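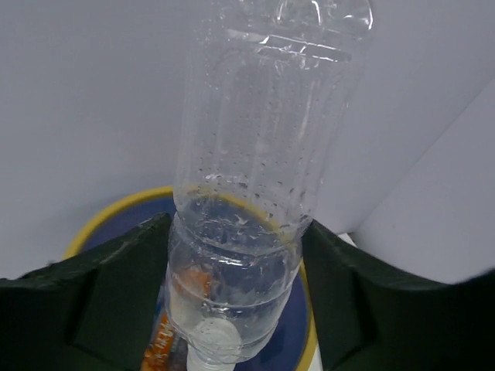 Seit April sammle ich Plastikflaschen. Also nicht so, wie man Briefmarken sammelt, eher so, dass sie sich hinter der Küchentür stapeln und ich jedes Mal eine umtrete, wenn ich zum Kühlschrank will. Angefangen hat es mit Jad Majali aus dem Nachbargarten, der mir erzählt hat, dass er seine Tomaten im Urlaub mit Flaschen gießt: Löcher in den Deckel, Flasche voll, kopfüber in die Erde, fertig. Ich fand das so herrlich simpel, dass ich am selben Abend angefangen habe!

Mittlerweile bin ich etwas klüger. Am liebsten nehme ich klare Flaschen mit Schraubdeckel, weil ich da von der Terrassentür aus sehe, wie viel noch drin ist (und weil ich zu faul bin, in Gummistiefeln durchs Beet zu stapfen). Dünne Wände sind okay, solange ein paar Rillen drin sind, sonst knautscht das Ding zusammen, sobald man es in trockene Erde drückt. Die ganz weichen Wasserflaschen von Nandier habe ich deshalb wieder aussortiert, die waren nach einem Nachmittag flach wie eine Flunder.

Zum Ausspülen: warmes Wasser, ein Tropfen Spüli, Deckel drauf, schütteln, ausleeren, nochmal. Und dann kommt der Teil, der mich wahnsinnig macht, nämlich das Trocknen. Mit Deckel bleiben die Tröpfchen ewig an der Innenwand hängen, und unten im Hals sammelt sich immer so ein kleiner trüber Rest, wenn man die Flasche zugeschraubt auf den Kopf stellt. Deckel also abnehmen und die Flasche offen ins Abtropfgestell! Meins ist von Gendetti, hat 14 Euro gekostet und war eigentlich für Babyfläschchen gedacht.

Die Löcher steche ich mit einer heißen Stopfnadel, zwei Stück reichen. Bei vier war die Flasche über Nacht leer und die Paprika stand im Matsch. Ganz oben, also im eigentlichen Boden, kommt noch ein winziges Luftloch rein, sonst läuft gar nichts. Gefüllt wird mit etwa 600 Millilitern, das hält bei mir im Kübel zwei Tage, bei Hitze eher anderthalb.

Uriel meint ja, ich solle mir endlich ein richtiges Bewässerungsset kaufen. Hab ich mir angeschaut, das von Jaswood kostet 200 Euro, und dafür müsste ich auch noch den Wasserhahn umbauen. Nö. Nächste Woche kommen erst mal die Gurken dran, und für den Balkonkasten suche ich noch kleine Flaschen mit schmalem Hals. Wer welche übrig hat, gerne bei mir vor die Haustür stellen.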